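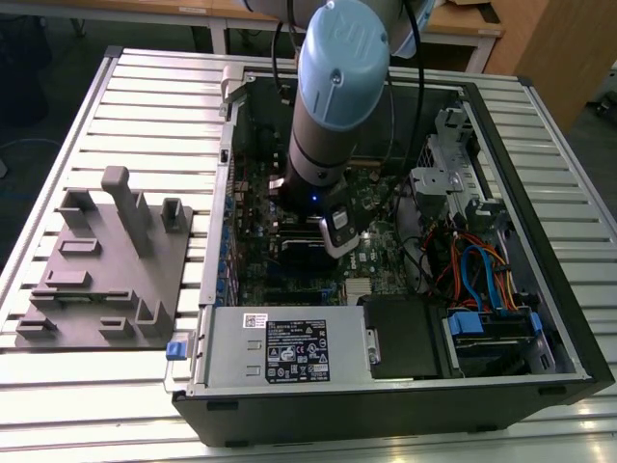

The **Lanulach overtravel fault** was a recurring failure in a robotic cell built to take apart used desktop computers. During the removal of parts from the motherboard, the arm continued downwards for a short distance after its gripper had already met resistance. The fault damaged boards and processor sockets, and on one occasion bent the gripper fingers far enough to put the cell out of use. It is named after the workshop at Lanulach where the cell was run, and is sometimes listed under the name of the control software, Banix.

## Background

The cell used a single arm mounted over a slotted aluminium table. A computer tower was laid on its side with the side panel removed, so that the motherboard faced upwards. A 3D-printed fixture plate with raised blocks and posts, used to hold parts, lay on the table to the left of the tower.

Banix planned each movement from a stored model of the case. The model gave the height of the board, the drive cage and the power supply, and a clearance height at which the arm could cross from one to another. Below the clearance height the arm moved only vertically and at reduced speed. Contact was detected from the load on the joints, there being no separate force sensor at the wrist.

## Description of the fault

In normal operation the arm came down until the measured load passed a set limit, then stopped and backed off by a small amount. When the fault occurred, the stop was issued late. The gripper pressed on the part beneath it until a second, higher limit was reached and the arm's own protective stop took over.

Operators reported three signs:

- a protective stop during the last part of a descent, with no collision warning from Banix beforehand
- a contact height in the log lower than the height in the case model
- flexing of the motherboard between its mounting points

The effect depended on where the arm was working. Over a heatsink the load was spread and the part often survived. Over the processor socket, where the retention frame and lever stand close to exposed contacts, even a small overrun could spoil the board for reuse.

## Cause

The fault was traced by Gwenllian Harries, who compared the joint load records with the commands sent to the arm. Banix smoothed the load signal by averaging the last 256 readings before testing it against the limit. At the original sampling rate the delay was small. A later update to the arm's controller lowered the rate at which readings were sent, but the length of the average was left as it was. The same number of readings then covered a much longer period, and a sudden rise in load took correspondingly longer to show.

A second cause was found in the cable run. Cables looping beside the arm pulled on it in some positions, and the software had been set to ignore small steady loads so that this pull would not trigger false stops. The allowance was subtracted from every reading, including those taken where the cables hung free. In such positions the true contact limit was higher than the one entered by the operator.

Neither cause had been picked up in acceptance testing, which was carried out on a flat block of foam. The foam gave way gradually and allowed the average time to catch up.

## Safety

No injury was recorded. The main risk to people came after the event, when an operator reached into the case to free the gripper. The edges of the sheet-metal drive cage are sharp, and an arm held in a protective stop may move slightly when its brakes are released. The revised procedure requires the tower to be supported by hand from outside and the arm to be raised with the pendant before anything inside is touched.

Mains leads are disconnected before a tower enters the cell, and the power supply is not opened at any stage.

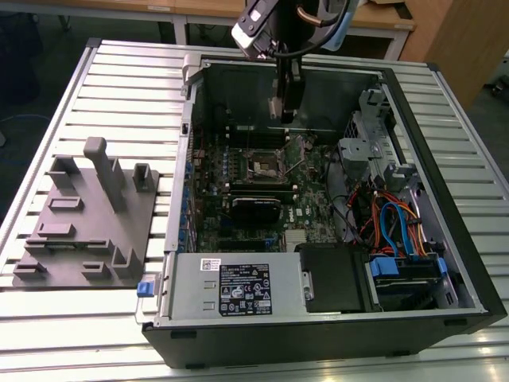 ## Correction

The length of the average was cut from 256 readings to 14, and Banix was changed to refuse to start if the sampling rate reported by the controller did not match its settings. The cable allowance was replaced by a table of values measured at different arm positions. Descent speed over the socket was also reduced.

The corrected software was tested for 2,000 descents on scrap boards without a late stop. Staniforth, which supplied the gripper fingers, later offered a version with a sprung mount giving a few millimetres of travel.

## Related faults

A similar delay was found in the Flernosov screwdriving head, where a filtered torque signal allowed screws to be overtightened. In that case the filter was set in the hardware and could not be changed by the user.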